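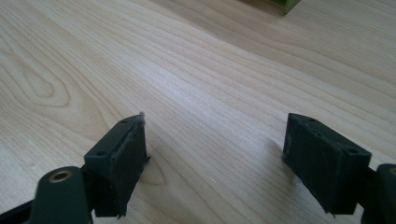 Monday, Stalbridge, packing bench side

Week three of the Sernance arm taking the small cartons. Target from upstairs is 378 an hour. We did 352 before lunch and 300 after, the difference being a roll of labels that somebody (me) loaded backwards. The arm carried on regardless, sticking blank paper to everything with great confidence.

Pads. Foam facings on the fingertips go dusty and pick up fluff, same as last month. Grip drops off on the shiny Fanex sleeves well before the pad looks worn out. Wiping with a damp cloth gets most of it back. I've put this on the morning list, so we now have a machine that saves us handling boxes and needs its fingers cleaned like a toddler. Check the edges too. Once the foam starts to fray at the bottom corner it wants replacing, glue and all, and the new one has to sit flush or the jaws close crooked.

Who does what has shifted more than the plan said it would. The plan had two people "freed for higher value tasks". So far these are: fetching what it drops, squaring up cartons so it can find them, and answering questions from visitors. The late shift say their wrists are better and their feet are worse, as they used to sit. Have asked for two tall stools. Was told stools are not in the automation budget.

The Maruyama orders still go by hand. Odd shapes, tissue paper, a ribbon. The old hands are rather pleased about this and have started calling it the skilled bench. They want it on the rota under that name and I can't see why not.

Stops today: 11. Most were the light curtain and a sleeve, one was the bin lid. I'd like whoever clears a stop to write down what they did, even if what they did was swear and press reset. The log from Friday's late shift says "fine now" four times.

To do: order pads, ask again about stools, arrow on the label spindle. Big arrow.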